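So the budget came back, and we got 2,716 dollars for the year. I did a little dance in the hallway (Jussara saw, whatever). Then I sat down with the spreadsheet and the dancing stopped pretty fast!

My first list was all big fun stuff. A second arm, a nicer camera, a new bench. Sebastião read it over my shoulder and asked where the fingers were. Fingers! We go through them like pencils, and I hadn't put in a single pair. A spare set is 80 dollars from Dultar, the plain black ones with the flat pads, and I want 3 sets on the shelf before September. That's 240 gone before I've even looked at screws.
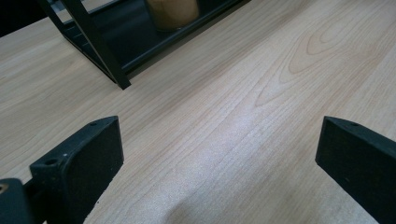 Restville Makers Club, Robotics Group

Next up is the table. I had 200 dollars down for a rubber mat, but I like working right on the wood and so does Silvana, so for now the mat moves to the "maybe" column. Bins and labels will come from Uline, I already have the cart filled and keep taking things out and putting them back in.

The second arm is the one I can't decide on. Portela sent a quote that would eat almost everything we have left, and shipping isn't even in it. Genivaldo says wait a year and buy better. I say I'm impatient. If any of you have bought one used, please tell me what you paid and what you had to replace, because I need to turn the final list in soon and I keep changing my mind!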